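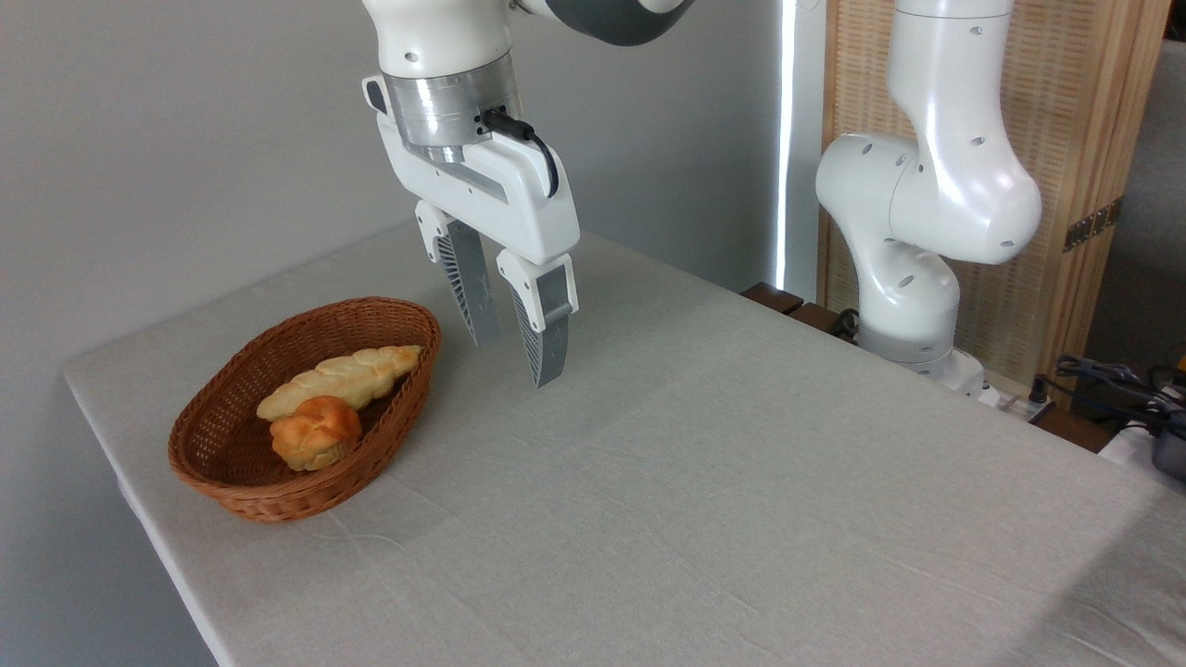
Bread Baskets and Table Linens: Your Questions

Quick answers to the stuff we get asked most at Kulano. If yours isn't on the list, send it through the contact form, we read them in the morning mostly.

Is it safe to put bread straight into a wicker basket?
Yes, if the basket is clean and dry and the bread is fully cool. Warm bread, use a cloth liner. Steam gets into the weave and it takes forever to dry out.

Do I need a liner at all?
Up to you. Plain crust, no. Anything with egg wash, sugar, seeds, butter on top: yes. Seeds get in the braid around the rim and you'll be picking at them with a toothpick.

What shape for a braided loaf?
Oval. A long loaf in a round basket sticks up at both ends and slides off when somebody passes it. Lay it on the diagonal if it's a touch too long, usually buys you enough room. We sell two ovals, the Dotholm (shallow) and the Dimano (deeper, with handles).

Which one holds more?
The Dimano. But for a single braid the Dotholm is the nicer one to slice from, low sides, you can get a hand in. Dimano is better for rolls.

Can I cut bread in the basket?
Please don't. Knife goes through the strands. Cut on a board, put the slices back. Or tear it at the table if it's that kind of dinner.

How do I clean it?
Turn it upside down over the sink, tap it. Soft dry brush along the weave. Damp cloth with a drop of dish soap for anything sticky, then another damp cloth with no soap. Air dry on a rack, right side up, then flip. Never the dishwasher. Never soak.

I soaked it. Now what?
Shake off the water, push it back into shape with your hands while it's still soft, stuff it loosely with a dish towel and leave it somewhere airy. Not on a radiator, not in the oven. Change the towel when it's damp. Most come back fine, some stay a little crooked.

There's a mildew smell.
Equal parts white vinegar and water on a cloth, wipe inside and out, dry outdoors in the shade. Repeat next day. If it still smells after that, use it for mail or yarn and get another one for food.

Will the color fade?
A bit, in direct sun. The caramel ones go paler on whichever side faces the window. Turn it now and then. The rim tends to fade first becuase it catches the most light.

A strand popped out. Is that covered?
If it happens in the first 6 months, yes. Send a photo. After that, tuck the end back under the next strand with a blunt needle, tiny dab of wood glue on the inside if it won't stay. Let the glue dry all the way before any food goes near it.

Does the basket keep bread fresh?
No. It's for serving. Couple of hours out is fine, then into a bread box or a paper bag with a cloth around it. A basket lets air through on all sides so a soft loaf goes stale pretty fast.

What tablecloth goes with a reddish or caramel basket?
Light gray is the easy one. White works but every crumb of dark crust shows. Cream can look yellowish next to the wicker. Our Cuypers cloth in light gray is the one people buy with the Dotholm.

How do I get the creases out of the Cuypers?
Iron while it's a little damp, medium, from the back. Or hang it over a shower rod overnight and live with what's left. It has a linen-look texture, it's meant to wrinkle some.

How far should it hang down?
Hand's width for every day, more if you like it dressy. Watch chairs with arms, they catch the edge and the whole thing creeps to one side.

Will the basket snag the cloth?
Run your palm across the bottom first. Feel a rough end? Snip it or sand it lightly. New baskets sometimes have one or two.

Butter on the cloth?
Scrape, don't rub. Dish soap on the spot, wait a bit, then wash warm. Check before it goes in the dryer. Once it's been dried hot a grease mark is pretty much there for good.

Item numbers?
Dotholm is 756. Dimano is 2037 on the old labels and 2,037 in the store system, same thing, search either way. Sorry, we know, it's on the list to fix.

Do you sell sets?
Yes, sets of 4 in the Dotholm only. No mixed sets right now. Maybe in September.

Can I return a basket I've used?
Not if it's had food in it. Unused with the tag on, yes. Cloths have to be unwashed and un-ironed, folded is fine.

Can I gift wrap it?
Tick the box at checkout. Baskets go in paper with string, no box, so if you're mailing it on to someone pick plain shipping insted and wrap it yourself.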